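4.2 Worktop habits and the storage of bread

The household survey carried out in the Fisen district asked tenants where bread was kept, how long it was kept, and what was done with it once it had gone stale. Of the 400 forms sent out, 107 came back complete. Most replies named the worktop as the usual place, with the board and the toaster oven close at hand.
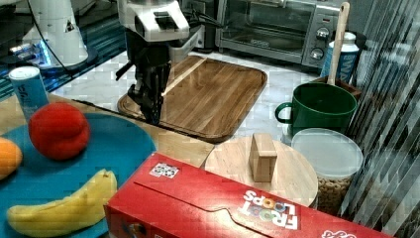
Figure 9a. Wooden cutting board with a grooved rim, toaster oven behind.

Replies differed more sharply on length of storage. Tenants who bought from the Hirora bakery kept a loaf for a shorter time than those who bought sliced bread by the week, and they threw less of it away. Many in the second group said that toasting was their main way of using up the last slices. Small worktop drawers and two-slot toasters were mentioned together in several forms, the drawer serving for bags, clips and knives.
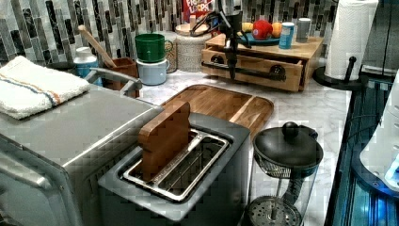
Thibodeaux objected at the review meeting that toasting should not be recorded as a way of saving bread, as many households would have toasted those slices in any case, and asked that the two answers be kept apart. The coding was changed to meet this point, and the share of bread counted as saved fell in both groups. The order of the groups did not change.

A further question dealt with cleaning. Crumbs left on boards and worktops were given as a reason for moving bread into a cupboard, mainly in the warmer months. Tenants in the Hovivon flats, where cupboard space is limited, were less likely to do so. The survey was repeated there in October, and the results are set out in Table 2.

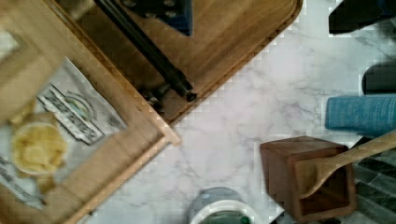
Figure 9b. Wooden board set at an angle on a marble worktop with grey veining.

The second round drew fewer replies, and its findings should be read with care.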